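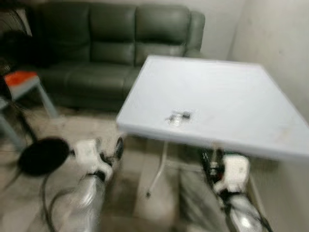 Kumiko Kobori: Does the right arm fault on its own, or only when both are moving? On my Trimidby controller a sagging supply gave the same error.

Only when both move. Log so far, June 2024:

Error 294 on the right wrist, joint 5. Swapped the left and right data cables – fault stayed on the right. Supply voltage at the wrist dips when both arms lift together.

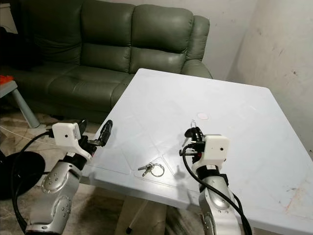

Keys are the test load because they're light, so payload isn't the cause. Dropped joint speed to the slowest setting and got three clean cycles, then 294 again. Next step is a separate power feed for the right arm. Will leave the ticket open until the new lead is in.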